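Lindqvist Desktop Dry-Erase Pad

Home / Desk & Study / Writing Surfaces / Flat Pads

Item 1139-W
In stock, ships in two business days

A whiteboard that lies down

Most whiteboards want to be hung on a wall. They want a stud finder, a level, a second person saying "left a bit," and a landlord in a forgiving mood. The Lindqvist goes on your desk. You put it down and write on it. The installation section of this page is now complete.

We've sold the Lindqvist pad for long enough to know who buys it. Parents of kids doing long division. People who take phone calls and need to write a number down before it evaporates. Piano teachers, for reasons that came up once in an email and made sense at the time. People who own 73 sticky notes, all of them urgent, none of them dated.

What you get

One flat, glossy, dry-erase pad with rounded corners. One black marker with a felt cap that works well enough as an eraser for small mistakes. One gray cloth for the large ones. A folded care sheet, which you will throw away, so we've repeated it further down.

Specifications

Surface: coated steel, gloss white
Backing: cork composite with non-slip border
Thickness: a little under a quarter inch
Weight: light enough to hand across a table, heavy enough to stay put while you write
Magnetic: yes, weakly. It will hold a paper clip. It will not hold your lease.
Markers: any standard dry-erase, fine or medium tip
Sizes: Small (index card people), Medium (letter paper people), Large (people with a plan)

The surface

Cheap boards ghost. You write "milk" in April and in June there is still a faint suggestion of milk. The coating on the Lindqvist is baked on in two passes, and it lets go of ink if you wipe it the same day. Leave a note on it over a long weekend and you may need a damp cloth. Leave it for a year and you've got a historical document, and should contact a museum.

We ran a wipe test in our own back office with a marker, a cloth and an employee who had asked for something easy to do that afternoon. The Medium went through 1,000 write-and-wipe cycles. The surface held up fine. The employee has asked for something else next time.

Gloss has one drawback, and we'd sooner you read it here than in a review. Under a bright overhead lamp you'll get some glare. Tip the pad a few degrees or move the lamp. If you work directly under a fluorescent tube and can't do either, look at the Stisine Matte, which has less shine and takes a bit more elbow to clean.

Picking a size

Small fits beside a keyboard. It's good for today's list if today isn't very ambitious.

Medium is what most people end up with. A full math problem fits on it, including the part where you went wrong. It slides into a standard backpack, but pack the marker separately. We learned about this from a customer with a beige backpack.

Large takes up real space. Clear your desk first and see whether you still have a desk. It does well on kitchen tables, and two people can use it from opposite sides, which is how you find out that one of you writes upside down better than the other.

If you're stuck between two sizes, measure the spot where it will live, then be truthful about what's living there now.

Left-handers

We hear from you, and you're right. Any dry-erase surface is a smudging machine if your hand follows your pen. Turn the pad a quarter turn clockwise and write toward yourself, or use a quick-dry marker. The Zevetti fine tips dry quickest of the ones we stock. They also squeak. Life is full of these choices.

Care

Wipe with the dry cloth after use.
Once a week or so, wipe with plain water and dry it.
For old ink, scribble over the mark with a fresh dry-erase marker and wipe both off together. It sounds like a prank. Try it.
No scouring pads, no bleach, no kitchen spray with grit in it.
Store it flat or on edge. Don't use it as a trivet. The cork on the back makes it look like a trivet, and we accept some of the blame for that.

Permanent marker

It happens on the first day, usually, and usually to somebody who has just told a child to be careful. Rubbing alcohol on a cotton ball takes it off. Let the spot dry before you write on it again. Permanent marker is not covered by the warranty, but you have our sympathy, which has no expiration date.

Warranty and returns

Two years on the coating against peeling and bubbling. Thirty days to send it back if you just don't like it. Please wipe it first. We've had boards come back with grocery lists, a floor plan, and one fairly serious list of pros and cons regarding a man named Doug. We don't read them. We read that one.

Questions we get

Does it come with a stand?
No. The Ikham folding easel fits Small and Medium and is sold separately. Putting the Large on the Ikham is possible for several seconds.

Can I cut it down?
Please don't. It's steel. You'd lose the rounded corners, the warranty and possibly some skin.

Will it warp?
Not in ordinary use. A car dashboard in August is not ordinary use.

Can you print our school name or logo in a corner?
Yes, on orders of 25 or more. One color, small. Allow three weeks. Check the spelling before you approve the proof, then have somebody else check it. Gray is the most popular ink and the easiest to ignore while you're writing.

Is there a lined version?
There was. The lines wore off before the board did and we felt bad about it. A new one is being worked on and will be announced when it deserves to be.

From customers

"Bought the Medium for my daughter's spelling words. She now uses it to post office hours for her bedroom." 5 stars

"Good board. The cap eraser is tiny. My mistakes are not." 4 stars

"I was told it would change how I work. It's a small white rectangle. That said, I use it every day." 4 stars

"Ordered Large. Should have measured. Ordered Medium. Gave Large to my brother, who should also have measured." 5 stars

Our rating tally stands at 139 reviews, of which 114 are five stars. One of the others is about a blender.

Bulk and classroom orders

Class sets come in boxes with a cloth and marker for each pad. Write to Marisol Calloway on the orders desk with your quantity, your size and your shipping address. She answers before noon most days. Mention it if you have no loading dock, as the box is heavier than it looks and the driver will have opinions.

Also in Flat Pads

Stisine Matte Pad
Ikham Folding Easel
Zevetti Fine Tip Markers, pack of four
Replacement cloths, gray

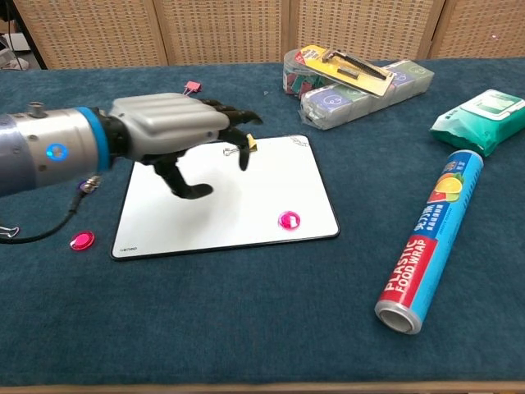 A white pad with a thin black border and rounded corners, flat on a table.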